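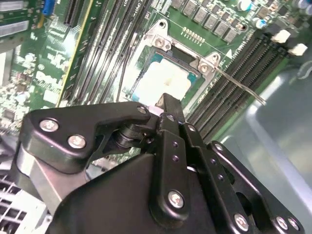
Judging Club Gymnastics: Handout 2, Deductions and the Start Value

Course tutor: Gunvor Eide

Read this before the second session. Bring a pencil and your copy of last week's symbol sheet.

The start value

Each routine in our club program is worth 10.0 before the judge takes anything off, provided all the required elements are there. If an element is missing, the start value drops by 0.5 and the judge writes the new figure at the top of the slip before working out the rest. Do this first. Most of the wrong scores handed in last June came from taking the 0.5 off twice.

Execution deductions

Small fault: 0.1. Slightly bent arms or legs, a small step on landing.
Medium fault: 0.3. Clear bend, legs apart, a large step.
Large fault: 0.5. Strong bend, or a hand on the mat to save the landing.
Fall: 1.0.

A gymnast can lose marks for more than one fault in the same skill. A handspring with bent arms and a large step costs 0.1 or 0.3 for the arms and another 0.3 for the step.

Floor timing

Routines may last up to 60 seconds. The clock starts with the gymnast's first movement and stops with the last. Going over costs 0.1, taken by the head judge from the final score.

Working as a panel

There are 2 execution judges on each piece. Write your own score before looking at anyone else's. If the scores are more than 0.3 apart, the head judge calls you together. Be ready to say which skill you marked and how much you took.

For next time

Watch the 5 practice routines and fill in a slip for each. Hazel Delacroix will collect them at the door. Rafferty Oyelaran is leading the session on vault, so read the vault table as well.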